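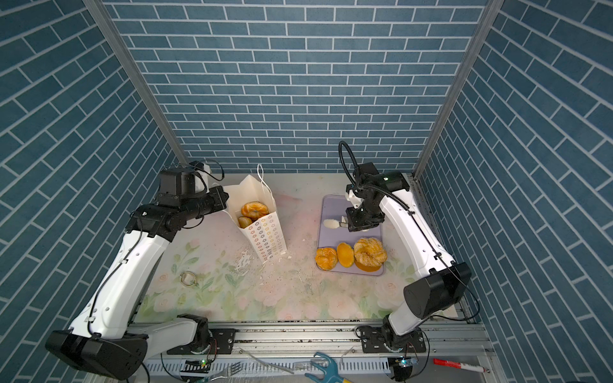
Someone in the Furnival group asked last week why a shop would pay for bags at all when customers can bring their own. Fair question, and most of today comes out of it.

Week 2 — packaging as a cost

Handout for October 1, 2018. Bring it again next week, we don't finish it.

Packaging does several jobs. Carries, protects, advertises. Only the first two show up in most costings — the third gets lumped in with marketing or forgotten.

Fixed v variable. Printing plate for a logo = fixed. You pay it wether you order 200 bags or 800. Paper, handles, glue = variable.

Case: Ruvell (bakery, two shops). Orders 800 plain bags a month. Wants a printed one. Supplier is Wumirska.
Plate: £204, once.
Extra per bag for print: 62p per ten.

Work out:
Extra cost in month one. Extra cost per bag in month one, then in month two.
Same again for an order of 200. What happens to the plate cost per bag?

Watch the units, pence and pounds. Lots of marks lost on this in June.

Storage — don't leave it out. Flat bags still need a dry shelf, and a shelf costs rent. See the Metora case, pages on stockroom space, skip the tax section.

Reading for next time: chapter on break-even, first half only. Calculaters allowed in the test, phones not.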